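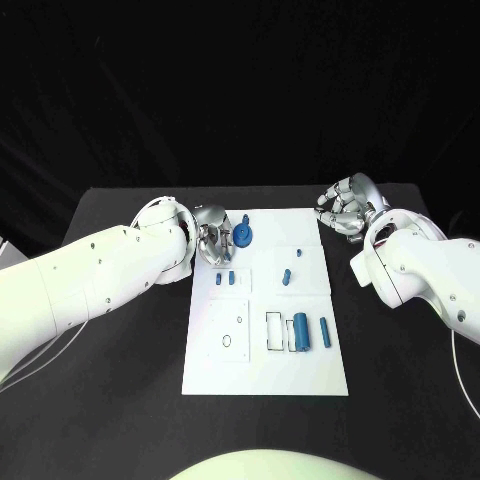 Farwood Visitor Trail: progress report, September

To: Marijke Desmet, Navard Fund
From: Trail office, Farwood

Quick one this time, printer deadline at 4 so apologies for the notes.

Where we are

Map text done. 184 listings checked by phone or in person, mostly cafes, farm shops, small museums and the river stops. Opening hours were the worst part. Half the places change them after the summer and don't update their own sign, let alone the website. Corrections going in now.

Lake loop is signed from the ferry landing up to the old mill. Last stretch, mill to Zirier overlook, still waiting on the landowner's OK for 2 posts. He's fine with it verbally, want it in writing before we dig.

Leaflets: Van Damme sent the second proof. Colors better, the green no longer looks like mud. Ferry times on the back page were last year's, sent back with the right ones.
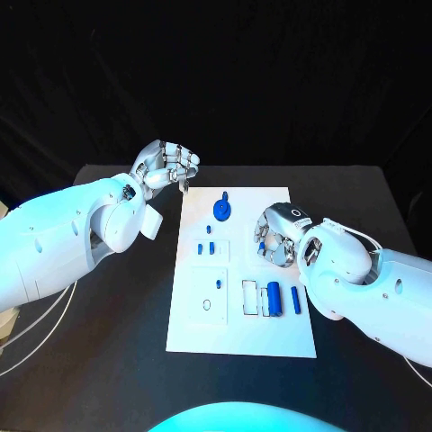

Also asked them for a lighter paper stock, the sample folded badly and cracked along the crease. New sample due before the end of the month.

Guided walks

Ran 3 over the summer. The evening one filled up first, the early bird walk was thin (6 am start, maybe too much to ask of people on vacation). Would like to move it to 8 next season and start from the campground instead of the station.

Money

On budget for signs. Over a bit on printing becuase of the extra proof. Can cover it from the walks line, no new request. Receipts to follow in a seperate email.

Still to do

Landowner letter
Final leaflet proof
Benches at the overlook, quote is in, need your yes or no
Winter hours page for the website
Boxes of leaflets out to the ferry, station and both campgrounds

Need from you: sign-off on the bench quote and the new logo file, the one we have prints blurry. Next report once the overlook posts are in.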